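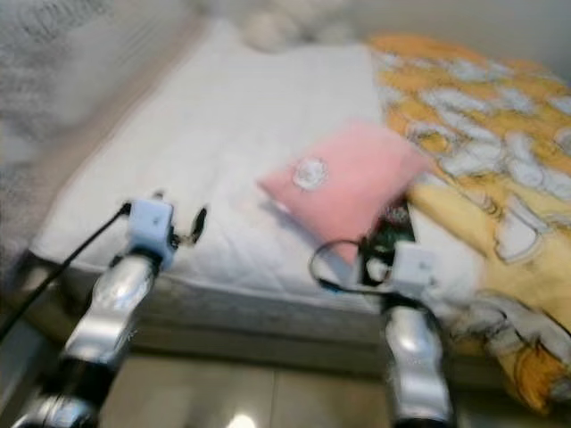 Marguerite Haskell

OK, slide one stays up while I talk, so let people look. Two arms, a bed, a pink cushion, a yellow blanket all bunched up on one side. Say hi, thank the Rotavska people for the slot (don't forget this time!).

Start with the question. We wanted to know if a policy learns to tidy a bed better from long demonstrations or from short ones cut at contact. Everybody in my lab had an opinion and I was on the losing side, so tell them that early, it gets a laugh.

The setup. Two arms, white gripper heads, view from the head camera. Point at the cushion, then at the dark thing by the right gripper. Small stuff next to soft stuff is the hard part. The cloth moves when you go for the object, the object slides under the cloth, and suddenly the policy is looking at something it has never seen before.

Data. We had 1,160 demonstrations, all teleoperated, in 8 bedrooms over in Brudwood. Same demos for both conditions! Say this twice, somebody always asks. The only thing we changed was where we cut them. The cutting tool is Prolari, our own code, and it's pretty plain: it watches gripper force and makes a cut when that jumps.

Results slide. The short-segment policy finished almost 20 percent more of the test beds. Pause there. Then the catch, and please don't rush it: it was worse at blankets. A big fold needs both arms to agree for a long stretch, and if you chop that up, one arm lets go early. I love this result, it's the most interesting thing we got, so give it a full minute.

Skip the loss curves unless we're running ahead.

What we'd do over: train with 3 seeds from day one (we added them late and it hurt), and mix the two segment lengths. The mixed version is training on the Tymoshchuk cluster now, so no numbers yet, and don't let anyone talk you into guessing.

Water. Then questions.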